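Notebook, Friday, late afternoon

Back on the block sorting with the Skunar policy, and I'm happy to say it was a pleasant afternoon's work after that long slog in August. I went with the checkpoint at step 2000, the one Tautahi training left us, and kept the rod on the arm so it has to push everything into place. 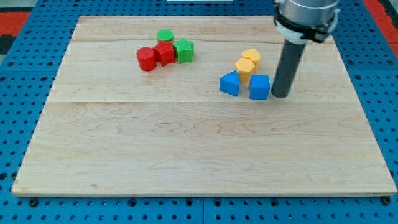
Red and green to the left, yellow and blue to the right, rod beside the blue cube.

The step limit is 490 per run — generous, I know, but I'd like to see six full runs before I trim it. Seed is 3283 if anyone wants to repeat this.

2 comments · 6 shares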